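4. Findings: the sofa and what collects on it

4.1 Where the items were

The household logs were kept from 20th October until the end of January. In that time the participating homes in Skirninley and on the Ratanaporn estate recorded 2,178 items that were, in the words of the log sheet, "out of place at the end of the day." The sheet did not define out of place. Each household decided for itself, and the entries show that they decided differently. One home logged every coaster that had not gone back to its stack. Another logged coats on the sofa for two weeks and then stopped, with a note in the margin that this was now where the coats lived.

The sofa and the floor directly in front of it gave more entries than any other part of the living room, including the dining table in homes where the table stood in the same room. This agrees with the earlier pilot work in Skirninley (Sukprasert, this project, unpublished notes), where the sofa came first and the windowsill second. In the present logs the windowsill falls well behind. We think this is a matter of season. The pilot was run in warm weather, when windows were opened and closed often and people set things down beside them.

Entries for the sofa were split on the sheet into seat, back, arms, gap between cushions, underneath, and floor in front. Most households used all of these. A few wrote only "sofa," and those entries are kept in the totals but left out of the comparison below.

4.2 Kinds of item

Items were sorted after the logging period by two readers working separately, who then compared their lists. Food packaging was the largest single group, at around 700 entries. Textiles came next (blankets, sweaters, single socks, dish towels carried in from the kitchen), followed by paper, chargers and other cables, toys, and dishes. Remote controls were logged less often than we expected. In interviews it came out that most people regard the sofa as the proper place for the remote and so had not written it down.

The packaging group is mixed. It holds candy wrappers, crisp and cracker bags, paper sleeves, yogurt lids and the outer film from multipacks. The readers disagreed mostly over film and thin plastic sheet. A piece of clear plastic on a living-room floor may have come off food, a magazine, a new lampshade or a parcel, and the person filling in the log often could not say which. We placed all such pieces under "clear plastic, source unknown" unless the household had named the source. This makes the food packaging group smaller than it probably was.

Empty and part-full packages were logged together on the first version of the sheet. After complaints from several households the Pullik sheet, which replaced it, had a separate column. The difference matters for tidying. An empty wrapper has one destination, the trash. A part-full bag has several: it can be folded over and clipped, moved to a cupboard, tipped into a bowl, or left where it is for the next evening. Participants described the last of these as the usual outcome. One father on the Ratanaporn estate said he would pick up the bag, feel that there was something in it, and put it down again "a bit straighter."

4.3 Upholstery and what gets noticed

The sofas themselves differed a good deal, and the difference shows in the logs. Plain, dark, flat-woven covers went with long lists of small items: crumbs, threads, wrappers, hairpins. Patterned covers went with shorter lists, although the interviewers who visited saw no sign that these homes were tidier. Large scrolling and floral designs seem to hide small flat things, most of all things in the same range of color as the cover. A beige receipt on a beige and green damask can stay there through several evenings of careful tidying.

Shiny packaging is the exception. Metallic wrappers were reported on patterned sofas nearly as often as on plain ones. Participants said they saw them from the doorway, or when the lamp was switched on. Creased metallic surfaces catch light from more than one side, so that some part of the wrapper is bright wherever the viewer stands. Clear plastic behaves differently. It was often found by touch or by the noise it made under a foot, and several participants logged it with a remark such as "trod on it" or "heard it."

The shape of the cushions also played a part. Sofas with loose seat cushions, such as the older Grillov models common in Skirninley, have a join between the seats and another where the seat meets the back. Small items travel toward both. People who lifted the cushions did so seldom, some of them only when something had gone missing, and then logged everything they found as a single evening's entries. These bursts are easy to spot in the data – a household with a handful of items each night suddenly has a long list with coins, pens and wrappers together – and we have marked them as "cushion clearances" so that they do not count as daily use.

Tall back cushions gave a further place for things to go out of sight. Wrappers pushed down behind them were nearly always put there by someone seated, and the adults in the study were quick to name the children. The children who took part in the interviews named the adults about as readily.

4.4 The order in which people tidied

We asked participants to tidy the sofa area in their usual way during the home visit and to talk while they did it. The visits were made in the evening where possible. The order was fairly steady from home to home. Large textiles were dealt with first. Blankets were folded or shaken out, and in the shaking they released smaller items onto the floor. Dishes were carried out next, usually in one trip and often stacked in a way the participant said they would not recommend. Packaging followed, gathered into one hand or pushed into the largest bag present, which then served as a trash bag for the rest. Paper was left until last. It had to be read before it could be moved.

Packaging was handled with less care than anything else, but it was also the group that most often took a second attempt. Light, crinkled packages slide when pressed against a cushion and are hard to get hold of flat. Participants dealt with this by pinching a top edge or corner and lifting the package upright. A package held like that also shows whether it is empty, and several people gave it a small shake at this point. Clear sheet was slower. It clings to fabric and folds over on itself, and in a number of homes it was lifted, dropped and lifted again before it reached the bin.

Figure 3 shows the two kinds of material together in a living room with a patterned sofa. The crinkled gold-colored object is easy to see above the dark, glossy coffee table, while the plastic sheet is noticeable mainly where its folds are glossy. The light falls differently in every room, of course, and we do not take a single view as a measure of how visible either material is. It does match what participants told us about finding them.

Figure 3. Gold-colored crinkled object, resembling a foil-wrapped package or snack bag, held upright near a sofa in beige and olive-green damask, with translucent plastic sheet to the right.
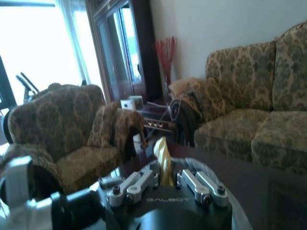 4.5 Limits of the logs

The logs depend on what people saw and on what they were willing to write down. Items hidden by pattern, by cushions or by a blanket are missing from the daily entries and turn up, if at all, in a cushion clearance. Homes with plain covers may therefore look more cluttered in our figures than they were, compared with the rest.

The logging period also took in the end-of-year holidays. Packaging entries rose in most homes before the holidays and were still high in the first part of January, when gift boxes of candy and biscuits were being finished. Charoen Sukprasert, who ran the Ratanaporn visits, noted that several households apologized for these weeks and asked to have them removed. They were kept. A shorter study in spring would be needed to say what an ordinary month looks like.

Last, the sheet recorded where an item was found and left out where it went. We know from the visits that many items moved only a short way, from the seat to the arm or from the floor to the side table, and some of these were very likely logged again the next evening in the new position. The entries should be read as sightings of items, and the same cracker bag may be in the total several times.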